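Robots sort the washing at Taltance open day, at their own pace

Cliltby - 15 February 2019

The queue for the sausage sizzle was longer than the queue for the robots until a bit after eleven, when the sausages ran out. After that the Taltance workshop on Haddad Road had the full attention of the town, and by closing time 339 people had signed the visitors' book, one of them twice.

Taltance has been in Cliltby for two years. For most of that time, locals have known it as the place with the tinted windows and the good parking. The open day was meant to fix that, and it did at least settle the long-running argument at the bakery over whether the company makes drones or yoghurt. It makes neither. It teaches robot arms to handle cloth, with an eye to hospital linen rooms, hotels and anyone else with more washing than patience.

Cloth is apparently the hard part. A robot can pick up a steel bolt all day without complaint, a staff member told the first tour group, but a T-shirt never sits the same way twice and has no obvious handle. Several parents in the group nodded as though they had been saying this for years.

The main attraction was Amis, a two-fingered arm that spent the day lifting pieces of fabric out of a compartment and putting them down somewhere else. The compartment's walls were done in swirls of pink, purple and coral that would not have looked out of place on a record sleeve from 1969. Visitors were told the loud walls are there on purpose, so that Amis learns to tell the washing from the wallpaper. One woman asked where she could buy a roll. She was not joking, and was given an email address.

The program promised a demonstration every 25 minutes. The first two started on time. The third was held up while staff worked out why Amis had gone very still, and the fourth was folded into the third, which was the only folding on show. Folding, the company says, is planned for later. For now the job is picking one thing out of a heap without bringing its friends along.

It did this well enough to get a round of applause, and then badly enough to get a bigger one. On one run Amis took hold of a cloth, lifted it, appeared to think it over and let it drop back where it came from. A boy near the front announced that this was exactly how his brother cleaned up. The brother, standing next to him, did not dispute it.

Adults tended to ask about jobs. Taltance's answer was that hospital laundries have trouble keeping staff on the sorting line, and that its machines are a long way from replacing anyone who can find a matching sock. Pressed on how long a way, the company said it would rather not put a year on it. It was happier to talk about practice. The arm had got through 429 picks in the week before the open day, each one recorded and gone over afterwards, including the ones that ended with a cloth on the workshop floor.

Children tended to ask whether it could fight. It can't.

A second table let visitors have a go themselves, working a pair of plastic fingers by squeezing a handle and trying to lift a tea towel from a pile. It was harder than it looked. The shire mayor managed it on the third attempt and was generous about it in a short speech, which also covered the new roundabout, the swimming pool heating and the roundabout again.

There was some grumbling about the noise from the compressor, and a bit more about the coffee, which came from a machine that also stopped work before lunch. Staff were quick to point out that it was not one of theirs.

The town's laundromat owner came through on the last tour and stayed well past the end of it, watching with folded arms. Asked for a verdict, she said the arm was slower than her but had a better attitude. She has offered the company a few bags of unclaimed washing to practise on - some of it has been on her shelf since the last federal election - and Taltance has said yes, subject to a look inside the bags first.

The company hopes to hold another open day next February, with more sausages. School groups can visit before then by arrangement, in lots of no more than 25, and closed shoes are a must. Bookings can be made through the Cliltby library, where the sign-up sheet is on the front desk beside the lost property box. Anyone who left a green umbrella at the workshop can collect it from there as well. 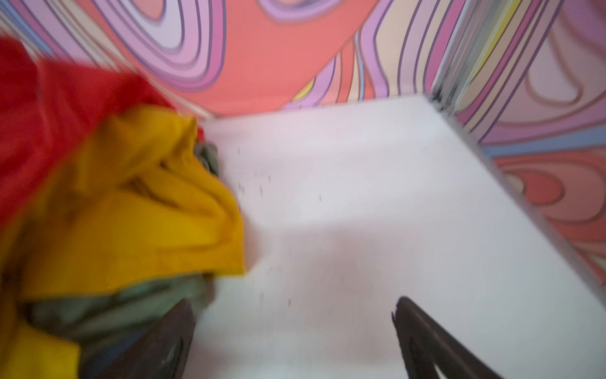
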